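Irkthorpe two-arm cell, upkeep notes
updated 14/07/2026

Quick ones, mostly so I stop answering the same messages. These go for the sim copy of the cell and the real one unless I say so.

Before anything else, home both arms. Then look at them. A joint reading zero is no proof it's sitting at zero, had that in December and lost an afternoon to it.

Fingers: wipe with a dry lint-free rag, never the oily one off the bench. Oil gets on the pads and then everything slides and you'll go blaming the grip force. Pads worn shiny = swap them. Swap left and right finger together, always as a pair.

Finger screws: snug, dab of the removable threadlocker, done. Not the permanent stuff. I drilled one out once, not again.

Grease on the rail every 1000 cycles. Small amount. If it squeezes out the side thats too much, wipe it off.

Cables: leave slack at the elbow, enough for the full bend. Velcro ties, no zip ties. Zip ties get pulled tight by someone helpful and then the jacket splits.

Sim copy: save the scene under a new name before you move furniture in it. Clanwood is the good one. Do not save over Clanwood. 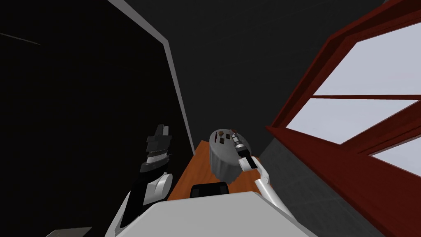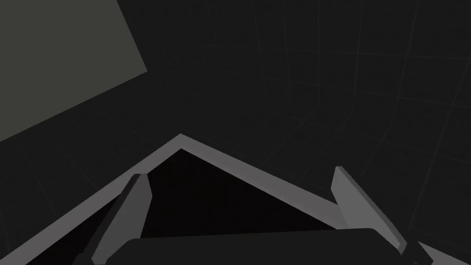
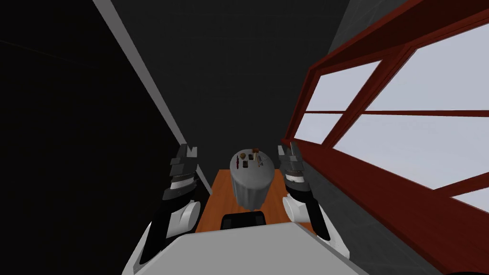
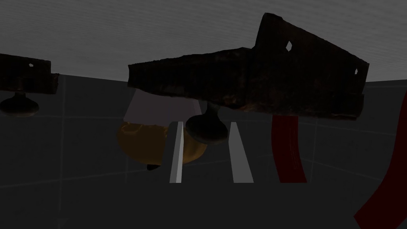 Reach is what most people get wrong when they place the stand. They set it by eye from the side, looks fine, then one arm gets there and the other is at full stretch with the wrist locked up. So check each arm by itself first. Right arm onto the round gray stand with the left held up out of the way, gripper empty, same as the first picture. Then back off and do the left. Park for changing the items is how the third one has it, one gripper each side of the tabletop, touching nothing. If either arm won't get back to that without brushing the table edge, move the stand and start over. Don't fudge the path.

Gripper camera next. Open the fingers all the way and look: both of them should be in view with a clear gap between. One finger missing means the mount has turned, loosen it, 2 screws, square it up, tighten. Recalibrate after. Yes every time.

Error 551 on the left side is nearly always the connector at the base and hardly ever the motor. Power off, unplug, look for a bent pin, push back in till it clicks. Comes back 3 times in a day, then open the joint cover.

Spare pads are in the Wamer tin, top shelf. Write it on the sheet if you take teh last set.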